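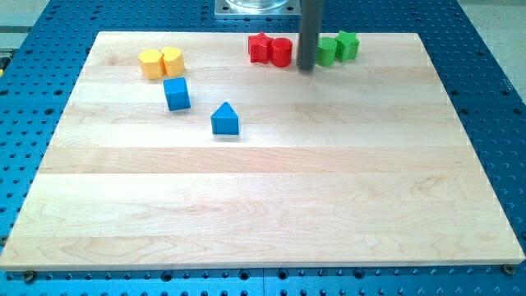 Maple board on the perforated table, with the blocks grouped by color and the tool just above the wood.

How to run the block sorting station at an open day

These steps are for whoever takes over the table at the Sustbridge open day in December. Iida Kettunen wrote the first version and I have updated it for the new board. — Kalkidan Lencho

Before the doors open

Set the board square to the rows of holes. Check the bolts by the front corners with a hex key. Run the arm through its path once with no blocks on the board, at 2 in the afternoon at the latest.

Placing the blocks

Keep each color together and put the red and green ones toward the back. Stand the stars and cylinders upright. Leave bare wood around the blue prism with the peaked top, so visitors can see it from the rail. The cube can sit at an angle.

Running the demo

1. Ask a visitor to name a color.
2. Pick it on the screen and press Start.
3. Keep hands off the table until the arm is back at its home position.
4. If a block tips over, press Pause, stand it up and press Resume.

Let people ask questions between runs. Most want to know how the arm tells one block from another. Show them the camera view on the screen — it explains more than a talk does.

Closing up

Write the run count in the log. Last year's total was 356. Put the blocks back in the tray and switch off at the wall.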